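Subject: Re: [member-companies] Transfer of "Supper at Fikidetti's": rehearsal draft, seating and props
From: Production Office, Carkley Repertory Theater
To: member-companies list

Dear colleagues,

The Production Office thanks the Hollis Playhouse for its message, which is quoted in part below. As several other companies on this list have written to us with similar questions, we are replying to the full list. Companies that are not taking the production may still find the sections on the rehearsal draft and on late seating useful.

On Sunday, Hollis Playhouse Stage Management wrote:

> We have received two versions of the script for "Supper at Fikidetti's" and
> would be grateful to know which one we should be marking up. The first has
> the long telephone scene before intermission. The second moves that scene
> to the top of Act Two and cuts the neighbor's speech at the window. Our
> understudies have started learning from the first version.
>
> We would also ask Carkley to confirm three further points. The first is
> whether latecomers may be admitted during the opening scene, which plays
> in near darkness and which our house staff consider unsafe to interrupt.
> The second is whether the running time on the Skaleo listing is correct,
> as it does not match the one in the technical packet. The third is which
> hand props will travel with the set and which we are expected to find.
>
> Our stage is shallower than yours and our wing space on stage left is
> limited. We mention this because the technical packet shows the pantry
> unit being stored there for the whole of Act One.

Our answers follow in the order in which the questions were put.

1. Rehearsal draft

The second version is the correct one. The telephone scene now opens Act Two, and the neighbor's speech at the window has been removed at the author's request. The first version was the draft used for the July reading and should not have been included in the packet. We regret the error and the additional work it has caused the Hollis understudies.

A clean copy of the script has been placed in the shared folder. Each page carries the words "Transfer Draft" at the foot. Any page without those words should be set aside. We ask that stage managers not carry cues over from the old prompt script by page number, as the new order changes the numbering from page 19 onward. Cues should be transferred by line.

The author has asked that the pause after the daughter's first exit be kept at its full length. In the reading it was shortened, and the effect on the following scene was considerable: the mother's decision to go on setting the table seemed merely practical, and the audience laughed. In performance at Carkley the pause was restored and the laugh did not come. Directors remain free in all matters of staging, but this pause is written into the text and is covered by the license.

The short prayer in the final scene may be spoken in English or in Italian. It may not be spoken in both. Companies should tell this office which they have chosen so that the captions can be prepared to match.

2. Late seating

Hollis is right to raise the question of the opening scene. The standard practice set out in the member handbook, under which latecomers are admitted at the discretion of the house manager, is suspended for this production. There will be no admission during the first 15 minutes. After that, latecomers may be seated during the light change that follows the father's entrance, and only at the rear or in side boxes. They may move to their own seats at intermission.

This arrangement must be made known to ticket buyers in advance. We suggest the following wording for confirmation messages and lobby signs, and would prefer that it be used without alteration:

"The opening of this performance takes place in very low light. Latecomers will be seated at the first suitable break. Please allow extra time for your journey."

Patrons with access needs who have told the box office that they may be delayed should be offered a place near the door wherever one can be held. The decision rests with each venue, but we would ask that it be made before the performance and recorded in the house notes. At Carkley we hold 2 aisle places at the rear for this purpose and release them at intermission.

3. Running time and the Skaleo listing

The technical packet is correct. The Skaleo listing was created before the cuts and shows the earlier running time. We have asked for it to be amended at our end, but listings that were copied to individual venue pages will not update by themselves. Each box office should open its own event page, enter the new running time by hand and save the page again. Please also check that the intermission field is filled in. In several listings it has been left blank, and patrons have understood this to mean that the play is performed straight through.

The content advisory should read as it does in the packet. It refers to the death of a parent, to strong language in Act Two and to the use of a starter pistol offstage. We have seen one venue page on which the reference to the pistol had been dropped. It must be put back before tickets are sold to school groups.

4. Pantry unit

The pantry unit was built in 2 sections and can be separated. At Carkley it was stored whole because we had the space to do so. At Hollis it may be split, with the shelving section kept stage left and the door section flown or held upstage behind the masking. The bolts are on the rear face. The unit should be rejoined before the telephone scene, and we advise rehearsing that change with the actors in place, as the daughter's entrance follows closely upon it.

We recognize that a shallower stage will bring the dining table nearer to the front row. The designer has no objection to the table being turned a few degrees to keep the sightline to the mother's chair. The chair itself must stay where the lighting plot shows it. The final image depends on it.

5. Hand props

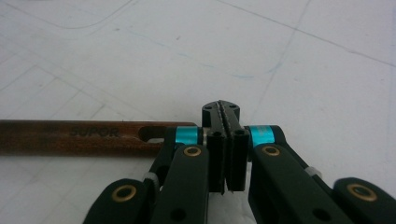
The hand props list has been revised and now separates items that travel from items to be found locally. Table linen, the wedding photograph, the letters and the radio travel with the set. Cookware, utensils and glassware are to be found by each venue, as breakages on the road made it impractical to send them. The play is set in the early 1960s and the front rows sit close, so we ask that cookware be checked for visible modern branding. A maker's name on a handle is the usual difficulty. Dark capitals such as the SUPOR lettering on a reddish-brown wooden handle can be read when the pan is turned toward the house, and should be toned down with a removable wax or turned upstage. The wood itself is acceptable, and a handle with a slot for hanging is helpful, as the mother takes her pan down from a hook in the first scene and returns it there in the last. Please do not use tape over lettering. It lifts under the lamps and catches the light.

Consumables are the responsibility of the venue. The soup in Act One is eaten by three actors and should be prepared freshly for each performance by someone who has read the company's allergy sheet. The bread is torn by hand and must not be sliced beforehand. The wine is grape juice diluted with water. Venues that prefer cold tea may use it, provided the color is consistent between performances.

The starter pistol will be brought by the touring stage manager and will not be left in any venue overnight unless a locked cabinet is available. Companies should confirm their arrangements in writing before the set arrives.

6. Program credits

Several companies have asked whether they may shorten the title page. They may reduce the size of the type but may not leave out any credit. The line "First produced at Carkley Repertory Theater" must appear directly beneath the name of the author. Local staff should be listed on a separate page, together with any understudies who are appearing. If an understudy performs and there is no time to print a slip, a notice in the lobby and a spoken announcement before curtain will be sufficient.

Production photographs may be used in programs and on venue pages without further permission. They should not be cropped so as to remove a performer. Photographs taken at local rehearsals should be sent to this office for approval before use.

7. Replies

Questions that concern one venue only should be sent directly to the Production Office. Questions that affect the text, the running order or the house policies are best sent to the list, so that all companies receive the same answer. Hollis is asked to confirm that the old draft has been withdrawn from its understudies and to send us a ground plan showing the proposed position of the door section.

The revised packet is in the shared folder under the title of the play. The previous packet has been removed.

Respectfully,

Production Office
Carkley Repertory Theater

_______________________________________________
member-companies mailing list
To leave the list or change your delivery settings, write to the list administrator at your own company.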